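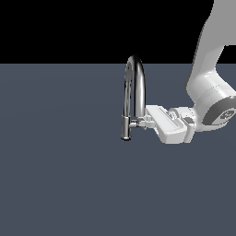
Daryna Horobets wrote to me after the last home match to say she had stopped coming because she no longer knew anyone in the team. I'd like to start with her letter, if you'll bear with me, as it's a fair complaint and I've been turning it over ever since.

(Pause. Let people find their seats, the door at the back sticks.)

Good evening, all, and thank you for coming out in December when you could be at home with your feet up. I'm going to talk about loans: why Taluvton took so many players on loan this season, and whether a club our size ought to.

**The home crowd**

- We had 891 through the gate against Kerkine, our best of the season, and it was a lovely noisy afternoon, even if we did lose.
- The week after, 2 of the lads they'd been singing for went back to Bukach. Read that line slowly.

**What a loan gives us**

- A decent full-back for a few months, for little more than his petrol money.
- Somebody for our own youngsters to learn from. (Tell the one about Severin Camenzind and the long throw, but keep it short this time!)

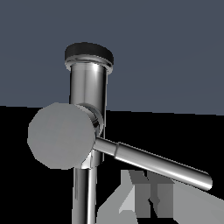 *Chrome tap, upper part, with black cap.*

**What it costs us**

- Any loan player can be called back, and always, it seems, just before a cup tie. Lubis away was the worst of it, with a back four who had barely met.
- Minutes. Rizal Ginting has been with us since the under-nines and he's played 117 this season, all told. I find that hard to say out loud with his mum in the room, so hello, and sorry.

(Sip of water. Don't rush the next bit.) 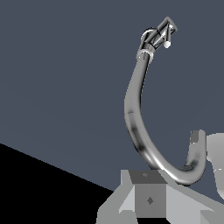 Gleice Rocha told me on the phone that a local lad who never gets on the pitch is no more use to the supporters than a borrowed one who does, and I must admit I had no quick reply to that. I still think there's a middle way, and I'd like us to try it after the new year.

- Borrow for the whole season or leave it be.
- Keep a place on the bench for one of our own, home and away.

Then questions. Solange Xavier has the microphone, so please wait until she reaches you, and the tea urn is on from half past eight.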